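Smallholders' Help Board > Sheep and goats > Handling and welfare

Moving six ewes to a new field four miles off -- what paperwork, and how do I do it kindly?

Posted by Jomar Agbayani, 26 October 2025

I have six ewes of no particular breed and a firm sense of their own importance. They live behind the house. I have just taken on a bit of rented grazing on the far side of Gredisgate, four miles by road, and the ewes need to be on it before the home paddock turns into soup.

I have read the official guidance twice and come away with the feeling you get after reading the terms of a mobile phone contract. My questions, in the order they keep me awake:

Does the rented field need its own holding number, or can it come under mine? The landlord says "it'll be fine", which is also what he said about the gate.

Do I need a movement document if the sheep belong to me at both ends?

One ewe (tag ends 1426, known in this house by a ruder name) went lame on the near hind in the spring. She is walking soundly now but I can't say I've watched her every hour of the day. Is she fit to travel?

And how do you load them without a dog? Last time I moved them it was from one end of the paddock to the other, it took the whole morning, and I lost a boot.

The trailer is a borrowed Halten, single deck, with a ramp and side vents. I have three hurdles and a bucket. Four miles doesn't sound like much, but I'd like them to arrive without looking at me the way they did after shearing.
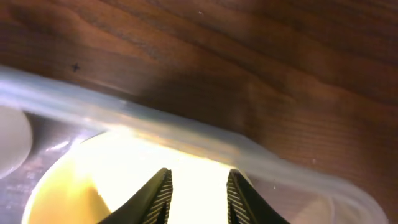
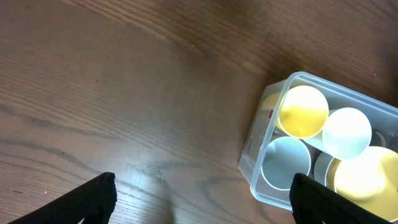

Maricel Lumbao

Ring first, move second. The people who issue holding numbers will tell you whether the new field can be tacked on to yours as temporary land, and the answer depends on distance and on what else grazes there. Four miles is inside the limit as I understand it, but landlords who say it'll be fine are exactly why you should hear it from someone with a desk. Ask too whether the field already has a number. A lot of rented ground does, left over from whoever had it before, and you don't want your six turning up on paper in the middle of another person's flock.

Whether you need a movement document hangs on that first answer. If the field ends up under your number you may well only need a line in your holding register. If it has a separate number, then yes, you report the move even though every sheep on it is yours, and even though you are, in effect, writing a letter to yourself. I have done this for years and have always been very prompt in my replies.

Remember the standstill. If you bring anything new on to either piece of ground, it can stop you moving the rest for a while. People forget this, buy a ram on impulse, and spend the following days gazing at him.

Your lame ewe. The test is whether she can bear weight evenly on all four feet and walk up the ramp unaided. If she can, and she isn't heavily in lamb or otherwise poorly, she's fit for four miles. Turn her over the day before and have a proper look at that foot, in daylight. Smell it as well. You'll know. If there's anything soft or hot between the claws, leave her behind with one companion and move the pair later. Don't leave her alone -- a ewe on her own will go through a fence for company, and then she'll be lame in all four.

Tags: check every one before you load, both ears. The time to find out one has fallen off is not on the ramp.

Olga Segura

Just put them in the trailer. We moved 61 last back end with one man and a stick and the whole thing was done before breakfast. You are overthinking it. Sheep follow sheep. Get one in and the rest go.

Also I wouldn't use a Halten, the ramp on ours was like a slide.

Asanka Pathirana

Olga is right that sheep follow sheep, but she has left out how you get the first one in, which is the only hard part.

I keep 23 and have no dog either, unless you count the one who lives on the sofa. What works for me is to do nearly all of it the day before.

Park the trailer where you mean to load, ramp down, backed up to a wall or a solid fence so one side is taken care of. Chock the wheels. Put a good layer of straw inside and carry it right down the ramp, so the ramp stops sounding and looking like a ramp. That cures most of Olga's slide as well. Then feed them at the foot of it that evening. Don't try to load, just tip the bucket out and go away. If you can bear it, feed them halfway up the next morning.

When you do load, your three hurdles are enough if you tie them. One closes the gap between wall and trailer, the other two make a funnel on the open side. Sheep don't like walking into the dark, so open the front vents and have the light coming in from the far end if you can. Walk behind them slowly and stand still when they stop. If you flap, they'll turn round and use the gap you're standing in, and there's another boot gone.

Six ewes in a full-length trailer will have far too much room, and they'll get thrown about on the bends. Use the inside partition if there is one. They want to be able to stand comfortably and lean on each other a bit. Drive as though there's a full cup of tea on the roof.

A few other things:

Hold back their hard feed for a few hours before, but leave them water.

Don't load them wet through if you can pick another day.

Walk the new field first, all the way round, and look at the bottom of the fence. They will find the hole before you've got the ramp back up. Look for ragwort while you're there, and check the trough fills.

Wash the trailer out before and after. Before matters more when it's borrowed, as you've no idea whose sheep had the last ride. I use Silenow at the strength on the label and leave it to stand as long as it says, then rinse.

Stay with them for a bit once they're off. Mine always do one lap at a gallop, then put their heads down as though they'd lived there all their lives.

Jomar Agbayani

Thank you, all three. I've rung. The field has a number of its own, last used by a Mr Ambrosio for geese, so I shall be writing to myself after all.

Looked at 1426's foot this afternoon. No smell, no heat, slightly overgrown on the outside claw. She bears weight on it very well, mostly on mine.

The trailer is backed against the barn with straw down the ramp. Five of them have eaten at the foot of it. The sixth is standing at the far end of the paddock with her back to us, so I'll give it another evening before I try anything with hurdles.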